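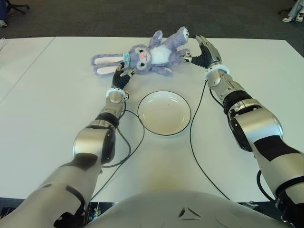

Price Promotion and Store Choice After a Grocery Merger: The Case of Kometti and Flastia

Course project report, Applied Retail Economics
Submitted July 2, 2025

1. Purpose

This report examines whether shoppers changed their main grocery store after the regional chain Kometti was purchased by the online seller Flastia. The purchase was followed by a set of advertised price reductions in the produce and dairy departments. Press coverage treated the reductions as a threat to competing stores. The project tests a narrower claim, namely that the reductions moved spending on a typical weekly basket away from the nearest competitor, Skenelico.

2. Background

Horizontal mergers join two firms that sell the same thing in the same market. The Flastia purchase is only partly of this type. Flastia sold packaged food by mail before the deal but had no stores and no fresh food. Overlap was therefore limited to shelf-stable goods, and a standard market share test would show little change in concentration.

The concern raised in class was different. A buyer with large cash reserves can hold prices below cost for a period, absorb the loss, and raise prices once a rival has closed stores. Whether this is rational depends on how easily a new rival can enter - in groceries, leases and cold storage make entry slow.

3. Data

Two sources were used. The first is a price file built from the weekly flyers and shelf prices of both chains. It contains 2,042 price records covering 21 products. The products were fixed before collection began, and substitutions were not allowed. If a product was out of stock, the record for that week was left blank.

The second source is a shopper survey. The form was sent to 700 addresses in the delivery area of the Nautiyal shopping district, where both chains have a store. Completed forms were received from 242 households. Each household named its main store before and after the purchase and estimated its weekly spending at each.

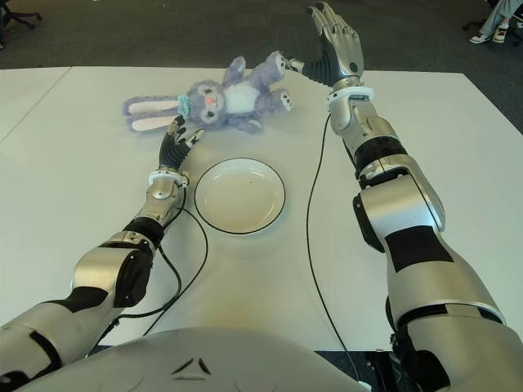

4. Method

A basket price was computed for each chain and week by adding the prices of all products, weighted by the quantities in the survey. Weeks with more than two blank records were dropped. The change at Kometti was then compared with the change at Skenelico over the same weeks, so that seasonal movement common to both chains would cancel out.

Store switching was measured from the survey alone. A household was coded as a switcher if its main store differed between the two periods.

5. Results

The Kometti basket fell in the first weeks after the announcement. Most of the decline came from a few heavily advertised items. Prices of canned goods, cereal and cleaning supplies did not move, and two of them rose slightly. By the end of May the gap between the two chains had returned to nearly its earlier level.

Skenelico matched the produce reductions but not the dairy reductions. Few households were coded as switchers. A larger group kept its main store and bought only the advertised items at Kometti.

6. Limitations

The survey relies on memory, and households that care about prices may have been more likely to reply. Only one district was studied. Wholesale costs were not available, so the report cannot say whether any item was sold below cost - a finding on predatory pricing would need that information. Online orders were also left out, as Flastia does not publish prices by district.

7. Further Work

The price file should be extended for a full year and a second district added as a control. The survey form should ask for receipts in place of estimates.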